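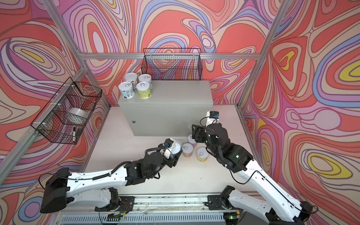
*Wire basket on the back rail, swirly walls behind.*

**Ticket 1324: liquid membrane not curing at the upstand, flat roof, Dreltcombe**

Status: open, then closed, then open again (my fault, see further down)
Logged by: Benjie Barredo

Hello all, me again! I'm putting this in the tracker because last time I rang it through and we ended up with two versions of the story. It's the small flat roof over the back extension at Dreltcombe, the one where we put Druleck boards down in March and then the Tsao two-part membrane over the top. The main field of the roof is lovely. The trouble is a strip along the parapet where the membrane goes up the wall, and it's still tacky. Press a thumb in and you leave a thumbprint, and then you've got a grey thumb for the rest of the day.

The client hasn't got a leak as far as I know. She's just noticed that leaves stick to it.

**What I checked first**

- Batch numbers on the tubs. All the same batch, and the rest of the roof came out of it too, so I don't think it's a bad tub.
- Primer. We used the Follalska one on the brickwork and went straight on to the boards without it, as per the sheet.
- Thickness. I cut a little plug out of the soft bit (patched it after, don't worry) and it was way over. The field is fine, but the upstand looks as if somebody went back and gave it another coat while the first was still green. I've asked. Everyone says it was already like that.

**First go at fixing it**

Left it alone for 5 days, hoping the warmer weather in May would sort it out. It got a bit firmer on the sunny side and stayed exactly as it was behind the downpipe. I closed the ticket at this point because I'd only looked at the sunny side. Sorry! Reopened the next morning, 8.15, after a photo from the client with half a sycamore stuck to her wall. 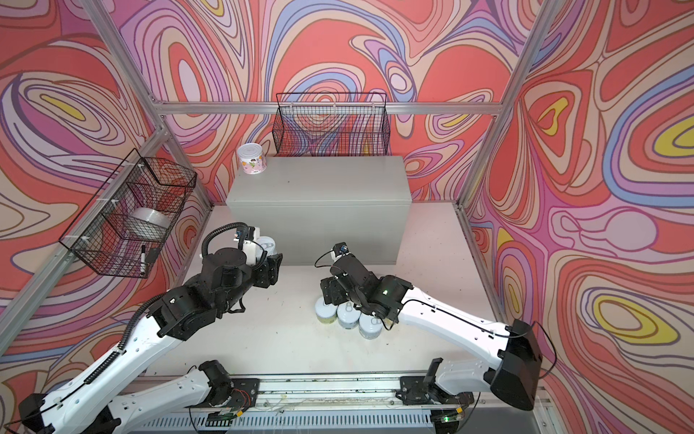

So, second go. I rang the Tsao helpline and got a very patient chap who asked how we'd mixed it. I said by drill, as always, and he asked which paddle, and I had to go and look in the van. We had the wrong one on, the small one meant for adhesive. It doesn't reach the bottom of the tub, so the hardener sits there and the last third of the mix comes out starved. And guess which bit we always do last, with whatever's left in the tub? Yes, the upstand.

He also wanted to know whether we'd scraped round the sides and poured it into a clean tub for a second mix. We had not. I've done that on every job since and it does make a mess of an extra tub, but there we are.

**What we did**

1. Scraped off everything soft with a wide blade. It comes away in strips, a bit like old chewing gum, and it took the two of us most of a morning.
2. Wiped the brick down with the cleaner from the kit and let it flash off over a tea break.
3. Follalska primer again, one thin coat by brush. I waited until it wouldn't mark a glove.
4. Checked the edge of the Druleck board where it meets the wall. One corner had lifted a touch, so I cut it back and bedded in a new piece, taped over the joint.
5. Fresh mix with the big paddle, 3 minutes on slow, into a clean tub, another go with the drill, then on with reinforcing mat and a wet-on-wet top layer. No going back over it later!

I lapped the new stuff 40 mm past the old sound edge all the way along, and abraded the old membrane first so it had something to grab.

**Where it stands**

Went back the following afternoon and it was hard from end to end, including behind the downpipe where I had to get my arm in sideways to feel it. No thumbprint. I'd like to leave this open until we've had a proper downpour on it, so please don't tidy it away for me.

Still to do:

- [ ] Put the big paddle in its own bag with a label on it
- [ ] Throw the small one out, or at least paint the handle red
- [ ] Send the client the revised guarantee sheet with the patch marked up
- [ ] Ask Tsao if they'll replace one tub (the chap sounded doubtful)

If anyone else has done an upstand with the Tsao kit since March, could you go and give it a prod and add a note underneath? Cheers, Benjie

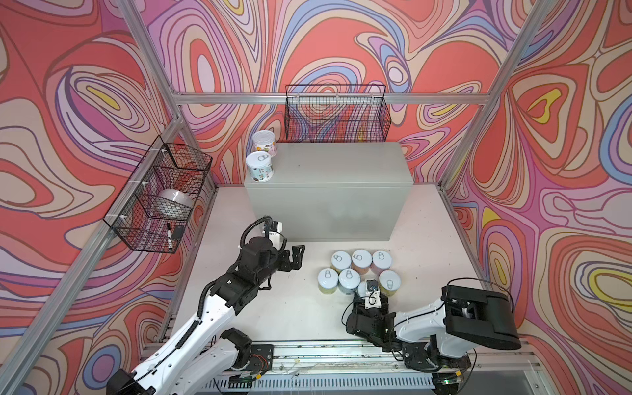 *The two arms over the pale tabletop.*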